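Notebook, December, started a little after lunch

Picking up from the morning, and feeling a good deal happier than I did over coffee. The question is still whether the Vakberg policy, trained only on hand-held gripper demos, copes better when we vary how we approach the bin, or whether plain repetition does just as well. We now have 628 demos in the Stistudance set, of which 300 are the "varied" kind, and I do want to thank whoever relabeled the old ones, it saved me an evening!

Trained both versions overnight with the same settings. Over 20 trials each, the varied one failed 8 fewer times, mostly on soft packages, which fold when you squeeze them and used to send the old policy off into a long, sad hover. I'd like to see it hold up on a second seed before I get too fond of it.
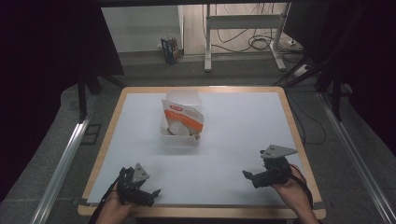

The other thing I keep meaning to write down is the starting pose. I have been beginning with both grippers on the near half of the table and pausing there before moving in – the Oksanen alignment script likes a still moment at the start, and it drops far fewer episodes that way. Please do the same if you take over the afternoon block. Second seed is queued on Zollska, and I'll add the numbers under this entry when it finishes.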